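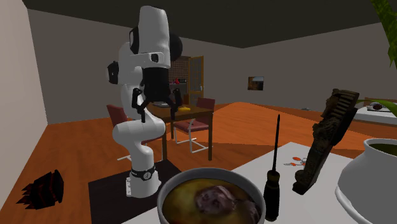
A computer rendering of a white robot arm with a black two-fingered gripper.

The Long Way Around a Letter S

The first thing Begoñe Quintana will do, if you show up at her shop in Stetow before she's finished her coffee, is hand you a brush and ask you to paint a straight line. It doesn't matter that you've come to interview her, or that you're wearing your good coat. She has a stack of old window glass leaning against the wall for exactly this purpose, and she'll stand there with her mug while you make a mess of one.

Mine started out fine. Somewhere past the middle it developed a wobble, and then a sort of belly, and by the end I was holding my breath and gripping the brush like a handrail on a ferry.

"You stopped breathing," she said, quite kindly. "Everybody stops breathing."

Quintana has been painting signs for 44 years, which means that if you've spent any time at all in Stetow you've read her work without knowing it. The gold numbers over the pharmacy door are hers. So is the long green fascia at Bălan, the bakery on the corner, where the capital B has such a generous lower half that people who grew up here can draw it from memory (I asked three of them, on napkins, and they did pretty well). When the bakery changed hands the new owners wanted to repaint the whole front, and there were so many unhappy remarks made over the counter that they asked her back to freshen up the old letters.

She learned from her uncle, who didn't believe in explaining. For her first winter she was allowed to wash brushes and nothing else, and then one February morning he gave her a pot of black enamel and told her to paint the letter I until he got back from lunch. He took a very long lunch. Next came L, T, and H, all the letters made of sticks, and it was nearly summer before she was let near anything with a curve.

"The S was last," she told me. "You have to know where you're going before you leave, and the middle of it wants to fall over. I still do a few on the glass before I do one that counts."

There was a stretch, and she doesn't pretend it was a short one, when the work more or less dried up. Shops wanted vinyl, cut to size and stuck on in an afternoon, and she understood why. It was cheap and it looked clean. She painted names on boats, then horse trailers, then for a couple of years mostly the prices on fruit stands. She kept the shop because she owned the building, and she says that if she'd been paying rent we would be having this conversation at the post office.

What brought the work back, as far as she can tell, was younger people opening small places and wanting them to look like somebody had cared. Erick Kioko was one of the first to call. He was opening Hunier, his coffee bar on the hill road, and he'd been carrying around a photograph of an old barbershop window for so long that the corners had gone soft. He wanted that, he told her, but with his name for it. She quoted him a price, he went a bit pale, and they settled on the window now and the door later.

"I watched her do the whole thing from inside," Kioko said. "She's working on the back of the glass, so for her it's all in reverse. I made her so many coffees. I don't think she drank one."

The door took him another year to afford. It has the opening hours on it, and he has never once changed them, partly out of fear of telling her.

These days there's a class on Saturday mornings, limited to 15 people because that's how many stools fit. I sat in on two of them. Tarun Yadav, who teaches middle school math, came in to make a birthday present for his wife and is now in his second year. Halima Rotich drives in from Tarkelia, which is 60 miles each way, with a bag of oranges for the table and a roll of brown paper under her arm covered in lowercase a's. She's been stuck on the a since before the holidays. She showed them to me, row after row, and I'd have been thrilled with any of them, but she kept pointing to the place where the bowl meets the stem and shaking her head.

The room is quieter than you'd expect. There's a radio on low, a smell of turpentine and orange peel, and every so often Quintana's voice from behind somebody's shoulder, saying "breathe" or "from the elbow" or, when it's going well, nothing much, only a small hum.

Subira Rashidi, the youngest of the regulars, has started going out on jobs with her. So far she's allowed to carry the ladder, snap the chalk lines and fill in the insides of letters that Quintana has already outlined. Last month she got to do a whole word by herself, on the side gate of a garden center. The word was DELIVERIES, and it has an S at the end of it. She did eleven on the glass first.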